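Faux Flowers, Glass Bottles and One Very Pink Bunch
The Cletham house, table arrangements 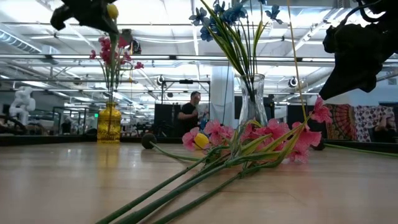 GALLERY: ARRANGING DAY

Pink first! I've wanted to do a table full of color in the Cletham house ever since we finished painting, and this is the bunch that got me moving. Everything in it is artificial, and I love the way it runs from pale pink at one end to a big droopy coral at the other, with a smooth yellow bud tucked in beside the palest flower. The stems are thick and dark green, so they look good even lying flat on the wood.

The amber bottle. I have a real weakness for pressed glass, and this color is why -- it throws a yellow glow across a glossy tabletop that you just don't get from clear. The neck has little rings, the body has a raised pattern, and deep pink flowers on slim stems are all it needs. I let the small blossoms wander out to the sides (I used to push them all back in, and it always looked stiff).

The twisted clear vase. Blue flowers, long green leaves with yellow edges, and a flared rim that lets everything lean a bit. I love blue next to pink! The fluted sides are so pretty that I never put colored glass beads or sand inside, though people keep suggesting it.

A few notes, for those of you who wrote in after the August gallery:

Stems. Faux stems with wire inside can be bent over the edge of a counter. Go slowly and make a soft curve. If one is too long, fold the end up inside the vase before you reach for the cutters. I cut 16 stems too short my first year and I'm still finding places to hide them.

Leaves. Pull them apart and twist each one a little. They come pressed flat in the box, and five minutes of fussing makes such a difference -- especially the long striped ones.

Dust. A soft paintbrush, dry, from the middle of the flower outward. Petals that feel like fabric hold on to dust more than the smooth plastic kind, so I do those more often.

Mixing. The Gosling room upstairs is getting a set too, and I'm planning it in yellow and white with just one coral stem. Esta is the little front hall, and that one will probably stay all blue. I change my mind a lot, so we'll see!

More pictures go up once the shelves are in. If you have a favorite old bottle that works as a vase, tell me what you put in it. I read every note.

Posted Jan 12, 2018 in Netivora Home Galleries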